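Print this page
E-mail this page

Progress report to the Cuypers fund
Sorting corner and learning materials, Gredutby day center
Prepared by Zhuoran Jin, 29 Aug 2024

1. What the grant is for

The grant pays for the setting up of a sorting corner at the Gredutby day center and for the materials which are used in it. The people who come to us are adults who are learning again to do daily tasks with their hands, most of them after a stroke. In our application we wrote that we would begin with very simple materials and add more difficult ones only when the simple ones are working well. We have kept to this plan.

2. Work done since May

In May we had the table but almost nothing to put on it. Our first trays were plain boxes from the storeroom, and they were too deep. A person sitting down could not see what was inside without leaning forward, and for some of our visitors leaning forward is the difficult part. We therefore changed to shallow woven baskets in dark brown. The low side lets the top of a block be seen over the rim, and the color is easy to tell from the white table.

The blocks are of one size and each is of one color. We use blue and red in the first exercises. We discussed yellow also, but two of our visitors told us that yellow is hard for them to see against white, so we have left it for later.
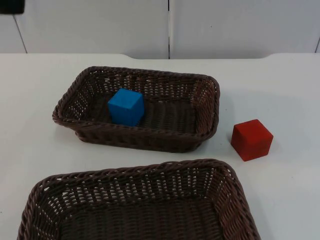
We have now fixed the basic exercise. The visitor is asked to put one block in a basket, to leave it there, and then to say where the other block should go. It sounds very little. For a person who has trouble with the left side of the field of vision, it is a real piece of work, and the therapist learns much from watching how the eyes and the hand search for the basket.

We have written 18 exercise cards. Each card has one short sentence in large letters, and on the back is a note for the therapist. The cards went through a first correction in June and I expect one more correction before the end of the project. The words "near" and "far" caused more confusion than we expected, because the therapist and the visitor often sit on different sides of the table. The cards now say "the basket close to you" and "the other basket."

3. Use of the corner

In the reporting period we held 189 individual sessions. A session is short, and we stop earlier when the visitor is tired. At the beginning we planned to have two visitors at the table at the same time, each with their own basket. We gave this up after a few tries. They talked with each other, which was pleasant, but the work was not done.

The therapists fill in a one-page sheet after every session. The sheets are kept by Prostance, our partner for the evaluation, and they will prepare the summary for the final report.
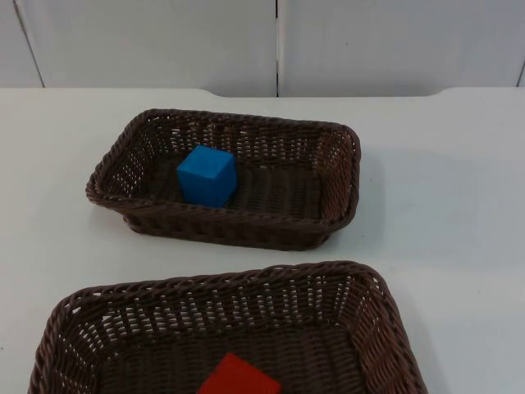 Why are the same two colors used for so long?
We want the visitor to think about the place and the movement, and a new color is one more thing to think about. When the therapist sees that the place is found without effort, she takes the next card.

The same question was raised by several families, so we have put this answer on the information sheet at the door.

4. Money

Spending is within the budget. The baskets cost less than we had planned and the printing of the cards cost more, and the two differences nearly cancel each other. The lamp for the table was ordered from Prultport and came late, but the invoice is paid and will be included with the final accounts. We ask for no change in the total sum. We ask only for permission to move the small rest from furniture to printing.

5. Difficulties

The woven baskets are harder to clean than a smooth tray. Dust stays in the openings and must be brushed out. We have bought a soft brush and added the cleaning to the closing list for the room. Also the baskets move on the table when a visitor pushes against them. We are trying a thin mat under one of them, and the therapists will tell us in 10 sessions if it helps or if it gets in the way of the hand.

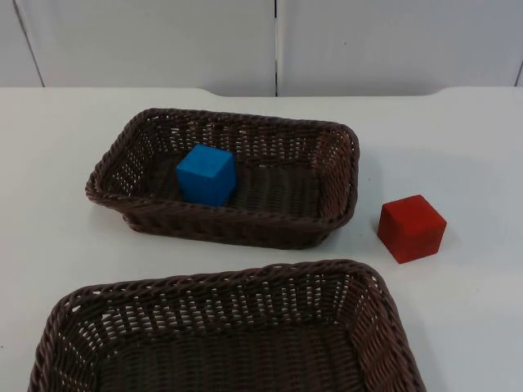 6. Next steps

- Second correction of the exercise cards, together with the therapists.
- Decision about the mat.
- First trial of the cards with three blocks.
- Visit of the Cuypers fund to the center, on a day which suits you. Mornings are best, when the corner is in use.

Zhuoran Jin
Project coordinator, Gredutby day center

Print this page
E-mail this page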